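Workshop notebook, March 14, 2020

Glue-up day, or it was meant to be. I got in early with the heater on full and still had to wear gloves for the first hour, so the glue went back in the cupboard and I spent the morning on the stool seats instead. Fine by me, I'd been putting those off.

Where we are with the Lightfoot stool: the third prototype is sitting better than the second. I took the front rail down by 4 mm and rounded the underside so it doesn't catch the back of your knee. Dorothy Hollis sat on it through a whole pot of tea and a very long phone call and had no complaints, and she complained plenty about number two (she called it the milking stool, which I've decided to forgive). The back legs are still a touch too upright for my liking. Splaying them another degree or so would look nicer from the side, but then the stretchers have to be recut and the drilling jig is wrong as well, so I want to see it with the seat properly padded before I start messing about with angles.

Seats, then. I cut two foam pads, one from the firm stuff and one from the softer offcut roll, and stapled both up in calico. The firm one wins easily. The soft one feels lovely for the first minute and then you can feel the ply through it — no good for anyone who's going to eat a meal on it. What I haven't tried is a thin soft layer over the firm. Worth a go next week if there's enough of the soft left, have a look on the top rack behind the webbing.

Corners are still giving me grief. The wool folds well enough at the front but the back corners come out lumpy whatever I do, and I pulled the staples out of the same corner so many times that the edge of the ply started to go furry. Dorothy's way is to trim a little wedge out of the foam before folding and I have to admit hers look much better than mine! Do it her way. I've left her corner and my corner side by side on the end of the bench so anyone can see the difference.

Fabric: the Welteo sample book turned up at last. The oatmeal and the dark green are both good in the hand. The mustard is much brighter than it looked on their website and I don't think it will sit well with the ash, though it might be rather nice against a black stain if we ever do one. Price for the oatmeal comes out at 288 for the roll, before delivery. I'd like to order that one and just a short length of the green to try on the prototype.

Finish: test boards from last week have had their knocks now. I did tea, red wine, a wet glass left overnight and a good scrub with washing-up liquid. Hard wax oil shows a faint ring from the glass, which rubbed out with a bit more oil. The water-based lacquer shows nothing at all but it's gone a bit plasticky, and it's flattened the grain so the ash looks like it came out of a packet. I'm for the oil. Dorothy is for the lacquer, on the grounds that people don't re-oil things however nicely you ask them to. We left it there and had lunch.

Money, briefly. The Sketville café job is quoted at 3,430 for the full set of chairs and the two benches, and they've paid 1,000 of it up front, so the timber can be ordered without me lying awake over it. They want everything in November, before they get busy. That sounds ages away but the benches are long and we can only clamp up one at a time on that floor, so I'd like the first one dry-fitted well before the summer.

Bits and pieces:

Bandsaw blade is blunt and wandering to the left. New one is in the drawer, I ran out of steam before fitting it.

Studex inserts — we're down to the last bag of the M6. They're the only ones that have gone into the end grain without splitting it, so please don't use them up on jigs.

The big sash clamp has glue on its thread again. I've cleaned it, it runs freely now, wax it when you put it away.

Seat template B is the right one. Template A is the old shape and I've written OLD across it in red, but I couldn't quite bring myself to bin it.
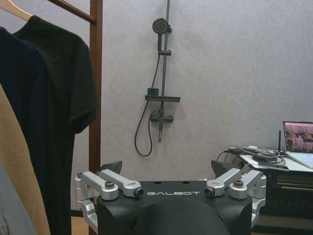 Next time in: warm the place up the night before, then get the two side frames glued first thing and leave them alone till after lunch. Rear stretcher needs its mortise cleaning out on the left side before any of that, it was still tight on the dry fit. And bring more calico.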